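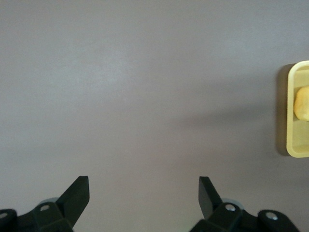
Larasati Kwok wrote to me after my last post that I should stop sleeving every card I own, and that a deck of commons has never become better from being wrapped in plastic. She is a stronger player than me, so I thought about it the whole Sunday. I still don't agree, but I started to sort my collection again and I want to write down how it went.

The game is Flollholm, for those who are new on this blog. It is a trading card game with two decks, one for the land and one for the people. I began to play it when I moved here, mostly to practice speaking with strangers. In a card game the sentences are short and they repeat, and this is good for a learner.

My collection is now 812 cards. Before, I kept them by color, as the rule book suggests. This is nice to look at, but when I build a deck I never think "I need something green." I think "I need something cheap that can block." So now I sort by cost first, then by type, and color comes last. It took me two evenings and my back was hurting.

The most difficult were the cards from the Lustau set. Many of them have two costs, a winter cost and a summer cost, and I didn't know which one to follow. First I used the lower one. Then I noticed that I almost always pay the winter cost in real games, because my decks are slow, and I moved them all again. There are 175 of these cards. I don't recommend to do it twice.

About the sleeves. Larasati says that they make shuffling worse, and with the thin ones she is right, they stick together. I changed to the matte sleeves from Cenberg and with those I can shuffle the people deck without dropping it. The land deck has only 30 cards and I leave it without sleeves, so maybe we can meet in the middle.

I also found 8 copies of Ferry Toll. I have no memory of how I got so many. You may play only three in one deck, so if somebody near the Santoso shop wants the others, I would trade them for any Lustau bridge, also with worn corners. I go there for the open table in the evening, usually from seven, and I sit near the back.

Next I want to try the slow deck with fewer blockers and two more Harbor Masters. Larasati already told me it will lose to any fast deck before the first winter. We will play it this month and I will post the list after, also if she is right.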